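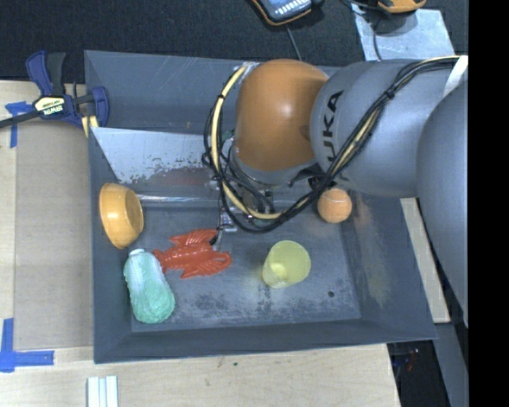 *Figure 1. Grey metal bin with sloping sides; the floor is scuffed and stained.*

## 3.2 Surface wear and cleaning time

Staining on food trays is usually blamed on the detergent. Elsa Lindqvist's earlier project at Drirkholm suggested that scratches matter more, so we compared two groups of steel trays from the canteen store. Group A had been scrubbed with nylon pads, Group B with wire wool.

Each tray was coated with tea solution, left for 40 minutes and rinsed at constant pressure. We logged 3,598 rinse cycles, of which 1,626 were Group A. Cycles with a blocked nozzle were left out - these all fell on the Monday run.

Group B needed longer rinsing at every pressure setting. The difference was smallest on trays with fewer than 2,000 washes. Roughness was not measured directly, as the Kamel gauge was out for calibration until March.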